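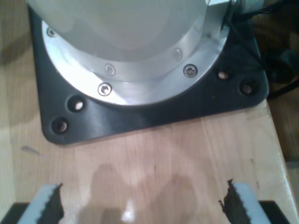

Slide 1. Base flange on the black adapter plate, fingers open over the tabletop.

Tarar bench arm kit: mounting, cabling and fingers
Speaker notes, Tuesday session, 2 p.m. room
Dean Ackroyd, Horkbridge

Leave slide 1 up while people sit down. Start when the door closes.

Opening. This is a review of the Tarar kit as sold by Prillitlow. Horkbridge bought it at list price. Rahel Auer did the installation and I did the measuring. Prillitlow got the draft of the slides in September and corrected one part number. Say this early, it always gets asked.

Scope. I am covering the hardware you touch in the first two days: plate, flange, connector, cable, fingers. Software is Aatos Halonen's talk, straight after the break. If a question starts with "does the driver", send it to Aatos.

What is in the box. Arm, controller, power supply, adapter plate, parallel gripper with one set of serrated fingers, one bag of hardware. No clamps. No drilling template, although the drawing in the manual prints at full scale if you turn off page fitting. Check it with a ruler first. Our first print came out small and Rahel caught it before drilling.

The plate. Point to the plate on the slide. The round flange screws down to the plate, and the plate goes to whatever you have. There are more holes in the plate than you will use. The manual gives three patterns and the text does not say clearly which one goes with which bench thickness. The table for that is in the appendix. Read the appendix before the chapter.

Countersinks. The holes near the flange on slide 1 are countersunk. Hex-head bolts belong in the plain positions only. A hex head in a countersink bears on its edge and loses preload. Pause here, people write this down.

Wood or metal. Most buyers will put this on a wooden bench. Wood is acceptable for light work with a load-spreading piece under the bench. It creeps, so retorque after the first day and again after a week. We tested at a reach of 750 mm, which is inside the rated 800 mm. Speed was held at half for the first run and raised after that.

Method, in case somebody asks: dial indicator on a separate stand, not on the bench. Same approach direction each time. Results are in the handout. I will not read out the table.

Jozefína Štěpánek asked in review why we did not use a laser tracker. We do not own one. The question we had was whether the bench moves, and a dial indicator answers that.

Next slide. Give it a few seconds.
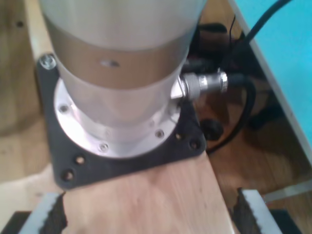

Slide 2. Connector and cable exit at the base, hex-head bolt at the plate corner.

Connector. Metal body, hex nut at the housing, ribbed sleeve you turn by hand. It is a good connector. The trouble is where it sits. It comes out sideways just above the flange, so it needs clear space on that side of the plate. Decide the direction of the connector before you mark any holes. Turning the arm afterward means taking off the flange screws with the arm supported, and that is a job for two people.

Cable. Leave a loop, tie it to the bench and keep the tie well clear of the plug. The manual shows the tie too close in my opinion. Prillitlow disagrees – Boris Polák from their support desk is in the room and can give their side. Offer him the microphone here, one minute.

Hardware bag. Bolt lengths suit a metal bench. For wood, order the long set, part 145 in the Prillitlow catalog. This is the part number they corrected, so older copies of the handout are wrong.

Fingers. Both slides show them at the bottom. Black serrated inner edges, teeth facing inward. They suit boxes, blocks and cloth. They are a poor match for thin sheet and for anything with a soft finish. Blank fingers are sold separately, and the drawing is free to download. Trorkwood sells a compatible smooth pair. We have not tested those and I have no opinion.

Glare. Short point, skip if late. A glossy bench top gives bright reflections near the fingers. You can see the white spot between them on slide 1 (go back one if needed). If you plan to use camera data from this angle, put down a matte mat or move the lamp.

Verdict. The mechanical parts are sound. The documentation is behind the hardware. I would buy it again for a teaching bench or a small lab, with the long bolts in the same order. For a production cell I would want a steel base and a proper template.

Questions. Likely ones: noise (did not measure), warranty (ask Boris), ceiling mounting (the manual covers it, we did not try it), shipping weight (last page of handout).

Handouts are on the chair by the exit. Hand over to Aatos after the break and leave the adapter cable for him.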